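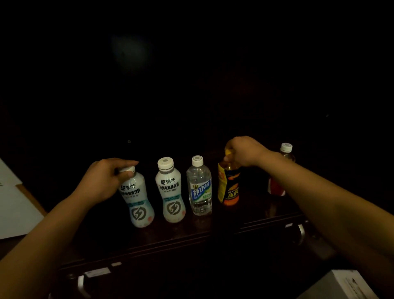 Equipment Plan for a Two-Arm Bottle Sorting Station
Project report, second term

This site uses cookies to remember your settings. By continuing you accept our cookie policy. Accept / Manage

1. Background

Our group was asked to prepare a purchase plan for a small station that takes drink bottles from a table and puts them into crates. The station will be used by the students of next year, so we did not build it. Our task was to decide what must be bought, what can be borrowed from the department, and what should wait. The members were Jinfeng Liao (grippers), Damir Papadopoulos (costs and suppliers) and myself, Botond Deák (cameras, lighting and this report). Our supervisor was Teodoro Benítez.

2. What the station must handle

Before we asked for any prices we studied how a person does the same work with two hands. One hand can pinch a bottle by the screw cap, while the other closes around the neck and shoulder of a different bottle. These are two different grips and they need different things from a gripper. The cap grip needs little space between the bottles, but the fingers must be narrow. The neck grip is safer for a slim bottle, but the fingers need room on both sides, and the forearm can hide the bottle standing behind it.

We also noticed that drink bottles do not have one common shape. Some are waisted, some have ridges, and a clear one with clear liquid is difficult for a depth camera. For this reason we wrote the requirement by neck and cap, and left the body of the bottle out of it.

3. Grippers

Jinfeng compared two suppliers. The Platow gripper has two flat fingers and costs 637 dollars for each arm. The Fovgate model is cheaper, 409 dollars, but its fingers are wide and the spare pads are sold only in large packs. At first I preferred the cheaper one. After we drew the finger width on paper and placed it between real bottles, I changed my opinion, and we chose Platow for both arms.

4. Camera and lighting

We want one camera above the arms, looking forward and down. The department already owns a suitable one, so the cost is zero, but it must be reserved before November. Lighting is a larger question. In a dark room the labels can still be read when the bottles are close to the lamp, but the edges of the table are lost and a polished surface gives small reflections under the bottles. We propose two soft lamps and a matte grey mat from Borbély. With the stands, this part will cost around 600 dollars.

5. Budget

The limit given to us was 3083 dollars. The two grippers and the lighting fit inside it. The rest is kept for mounting plates, cables, crates and one set of spare finger pads. The arms themselves are on loan and are not part of our budget. Damir asked Prirker for a price on the mounting plates, but the answer did not arrive before we finished – this line is still open in the table.

6. Order of buying

First the mat and the lamps, so that test pictures can be collected early. Then one gripper, to be tried for two weeks on both kinds of grip. The second gripper should be ordered only after this trial. Crates can be bought last, from any shop.

7. Open points

We did not study half-empty bottles, which may behave differently when they are lifted by the cap. We thank Timothée Rolland for lending us his workbench and for correcting our first cost table.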